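Home Features Sport Outdoors Food Back issues Subscribe

Going round in circles

There are people who take up running because they have been moved by something: a marathon on the television, a book, a divorce. I took it up because my doctor looked at a sheet of figures, looked at me, and asked whether I had any hobbies that involved standing.

So for most of a winter I have been going to the running track at Favport, which is a town that has very little else to go round. I want to put down a few words on behalf of the place. It doesn't have a friend in the tourist office, and the council's own leaflet gives it less space than the bandstand, which was taken down.

A running track is a strange thing to own. A town will argue for years over a swimming pool and then find itself with a large red loop that does nothing, heats nothing and sells nothing. It lies there in all weathers waiting for someone to be unhappy on it. On most mornings that someone is me, plus Wálter Montoya, who coaches the juniors and arrives long before any junior has thought of getting up.

Montoya is 76 and has views on the surface. He remembers cinders, and speaks of them the way other men speak of steam engines, though he will also roll up a trouser leg and show you what a cinder does to a knee. The present surface he regards as soft living. "You could put a baby down on that," he told me, with some contempt, and then spent a quarter of an hour picking twigs off the back straight by hand.

He is strict about the kerb. A runner on the inside is supposed to keep close to it without ever treading on it, and there is no quicker way of being shouted at in Favport than to hop up and trot along the top like a child on a garden wall. I did this on my second visit. I was tired and it looked restful. I was informed, from the far side of the field and without the aid of a megaphone, that it was there to run beside.

After that I began to take an interest in it. You do get to know a kerb when you spend this long looking at the ground. It comes in lengths, with joints between, and on the bends I have fallen into the habit of getting myself from one joint to the next and calling each of them an achievement. Proper runners have a word for this sort of thing and charge for workshops on it. I call it looking for somewhere to stop.

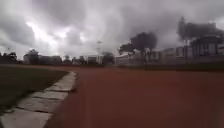

The bend at Favport, under a sky of the usual kind.

The weather deserves a paragraph to itself, and would take one whether I offered or not. Favport has a sky that comes down to have a look at you. I was told in October that the mornings would be crisp. I have since had mornings that were grey, mornings that were a darker grey, and one that I took for evening and went home. Now and then a bit of brightness gets through and everybody on the track looks up at it with suspicion, like passengers hearing that their train is on time.

I'm told that serious athletes prefer it overcast. There is no glare, you don't overheat, and you can't see your own shadow, which in my case spares me the sight of something wide and slow keeping pace with me. Montoya likes cloud because it keeps away what he calls the sandwich people, by whom he means anyone who sits on the grass.

The grass is another matter on which it is best to say nothing. The field belongs to the football club, the track belongs to the athletics club, and the kerb runs between them like a frontier. Footballs cross it freely. Footballers, in their boots, are not meant to, and do. There was a letter about it, then a reply, and then a second letter that Montoya still carries in his jacket, folded into a square and gone soft at the corners. He offered to read it to me. I said I had a lap to finish.

I should say something about equipment, this being a magazine. I began with a pair of tennis shoes and a jumper. I was then persuaded into a proper shop, where a young man watched me jog to the door and back and went very quiet. I came out with shoes, socks that know left from right, and a watch which tells me afterwards how I feel. On its first outing it congratulated me on a brisk walk. I had been running. I have kept the shoes.

As for progress, there has been some. In the early weeks I could manage 2 laps before needing to examine the hedge by the gate with great care. I can now go a good deal further, and I have been overtaken by a better class of person. One of the juniors said "well done" to me as she came past, and said it again when she came past the next time, and by the third she had the tact to keep it to a nod.

The club charges 50 pence a visit, put into a tin by the gate. The tin has no lock and very often no lid. Training for adults is in the early evening, beginners are put with other beginners, and spikes are allowed if you own any. Bring a coat for afterwards, and stay off the kerb.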